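Waiting on the Public Purse

The invoice was for 831 euros, and it covered the repair of a gate at a primary school in Prallo. Donal Rafferty sent it in the first week of August. The school confirmed that the work was done and forwarded the paperwork to the district, which forwarded it to the regional finance office, where it was returned because the purchase order carried last year's budget code. By the time it was paid, Rafferty had already settled with his steel supplier, his insurer and the tax authority, all of whom had fixed dates.

"The tax on that job was due before the money for that job," he says. "So I paid the government with my own savings on money the government owed me."

Late payment by public bodies is an old complaint among small firms, and it gets little attention when national budgets are discussed. Deficits and debt ratios are reported down to the decimal point. Unpaid bills are harder to see. Depending on how the books are kept, an invoice that has arrived but has not been approved may not show up as spending at all, and a ministry that wants to close the year under its ceiling has an obvious reason to let the approvals wait until January.

Riet Dierckx spent most of her career in the audit department of a provincial administration and now advises small municipalities on their accounts. She says outright refusal to pay is rare. What she finds in most offices is a chain of signatures that was put together over many years, usually in response to some scandal, and never taken apart again.

"Somebody misused a fuel card once, so now there is a form for fuel," she says. "Then the form needs a second signature. Then the person who gives the second signature goes on maternity leave and the deputy isn't authorized above a certain amount. The supplier knows none of this. He phones and is told it's being processed."

Porkness, a coastal municipality with one paved harbor and a budget to match, was one of the places that asked for her help. Its books looked healthy. The cash balance had grown two years in a row and the council had praised the finance staff for it. Dierckx went through the incoming mail and found that a good part of the improvement was made up of bills that had been opened, stamped and left in folders. Once those were entered, the surplus was gone.

There was no fraud in it, and she said so in her report. The clerk had been told to protect the balance and had done that. But the council had used the reported surplus to argue for a cut in local fees, and the cut had to be withdrawn, which caused a good deal more anger than the late bills ever had.

The cost of waiting falls unevenly. A large contractor can borrow cheaply and often builds the delay into its price. Bellel, which cleans public buildings in the region, now quotes higher to municipalities than to private clients for the same floor area, and it is open about why. A business with two employees has less room. Rafferty used to bid for public jobs at every opportunity and now takes them only when the workshop is quiet. Ó Conaill, a family printing firm that had handled council stationery for decades, stopped bidding entirely and its contract went to a company outside the area.

Suppliers in Europe are generally entitled to interest on overdue invoices. Few of those interviewed for this article had ever claimed it. Rafferty worked out what he was owed on the school gate and decided that the amount would not cover the afternoon it would take to ask. He was also worried about how it would look the next time the school needed something welded.

Some remedies are cheap. In Porkness, any invoice under 1000 euros can now be approved by the department that ordered the work, with a check afterward on a sample. Invoices are given a number on the day they arrive, and the list of unpaid ones goes to the council every month with the date of each. Dierckx pushed hardest for the list. Councilors had asked for many reports over the years, she says, but had never asked for that one.

Electronic invoicing has helped in some places and less in others. In Prallo the new system sends an automatic receipt within minutes, and the bill then goes to the same desks as before. The district says it plans to review the approval steps next year, after the budget is closed. Rafferty has a quote in with the school for a handrail, and he has asked for half the money up front.

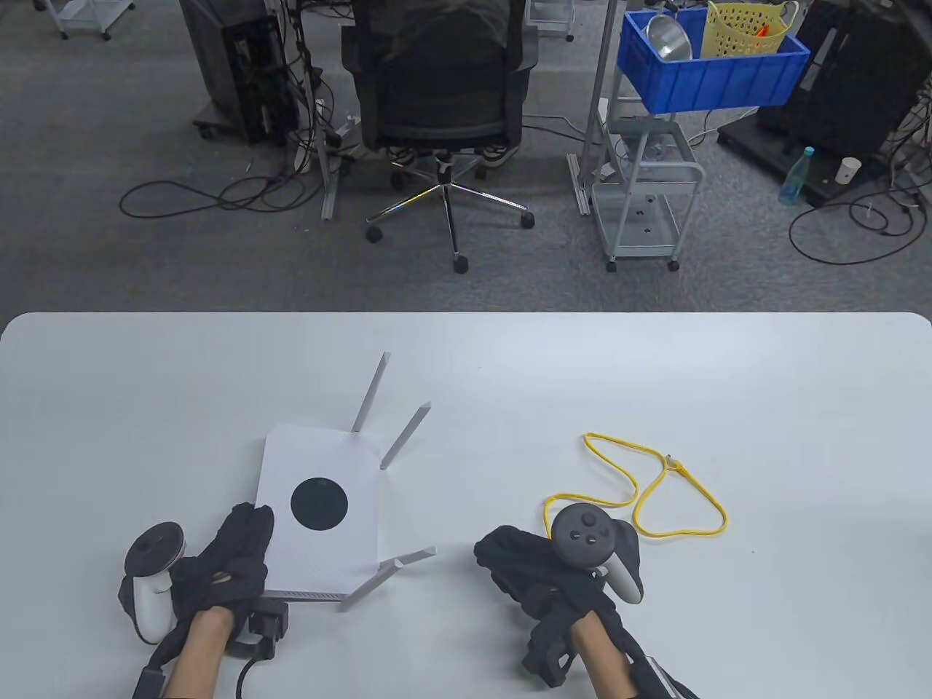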